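Two grippers, one table, and a lot of plastic bottles

I spent most of a June morning at Fondach watching a pair of robot arms fuss with bottles, and I have to tell you, I had a better time than I've had at some concerts. The shop has been trying to settle on a gripper for its new small-parts sorting line, and they've narrowed it down to two sets of fingers, one from Utow and one from Grekeck. I got to pull up a stool and stay until lunch.

Fung-ping Chiang is running the comparison, and she had the whole thing going before I'd even found somewhere to put my coffee. Her setup is simple enough to follow (even for me!). Things start in bins, the arms pick them up, the arms put them in other bins, and a laptop keeps score. Each set of fingers has to get through 3000 picks before anybody is allowed to have an opinion, though plenty of opinions were flying around the room anyway.

The Utow fingers are the cheap ones. They're stiff, they close fast, and when they line up right they grab like they mean it. The trouble comes with anything that has a rounded shoulder. If the arm comes in a hair too high, the fingers ride up toward the cap and the bottle tips. Chiang has been fiddling with the approach angle for 12 days now, and she told me the misses have dropped a lot, but she still winces every time one goes over. The Grekeck pair is softer at the tips and slower to close, and it forgives more. It also costs enough extra that the owner walked through twice while I was there and asked the same question both times.

What surprised me was how much of the work has nothing to do with the fingers. The controller is the part everyone kept circling back to. They're using one called Sheikh, and it lets you run two arms over the same patch of table without having them smack into each other, which sounds like the least you could ask. But the first version of the program was so polite that one arm would just hover forever waiting for the other to get out of the way. Chiang said she went to lunch once and came back to find they'd hardly done a thing! She trimmed the waiting zone down and now they work a lot closer together. I flinched a few times. They never touched while I was watching.

The cables are a pain too, by the way. Every arm has one or two that need slack to reach and then have slack left over when the arm folds back in, and the crew has gone through a heap of clips and ties trying to find a route that doesn't tug.

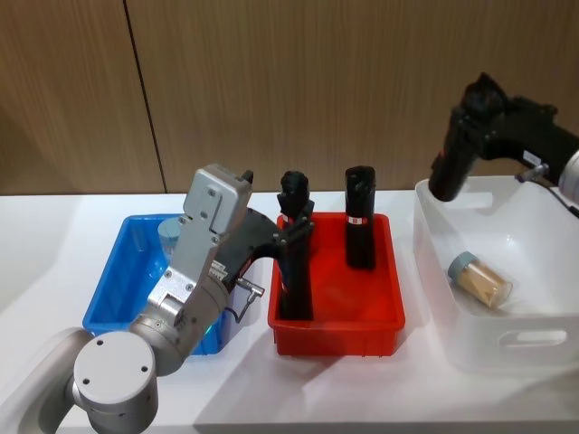
Clear containers are the other headache, and I hadn't thought about that at all. The camera is happy with anything dark or brightly colored, but see-through plastic gives it fits, especially against a pale background, and the arm ends up reaching for a spot a little off to one side. There's a new lighting rig coming that's supposed to help. In the meantime they've been lowering the pick speed for those items and letting the softer fingers take most of them, so the scores aren't quite a fair fight yet, and Chiang was the first to say so. She wants to rerun the last 100 clear-plastic picks with the Utow set once the lights are up.

If you made me bet, I'd put my money on Grekeck for the line and Utow for the spare bench, where the parts are all boxy and it doesn't matter as much. But I also thought the hovering was kind of charming, so maybe don't listen to me. Fondach says the choice will be made after the lighting tests, and there are 5 more kinds of container to get through before then, including a squeeze bottle that everybody in the shop already seems to hate. I've asked if I can come back for that one.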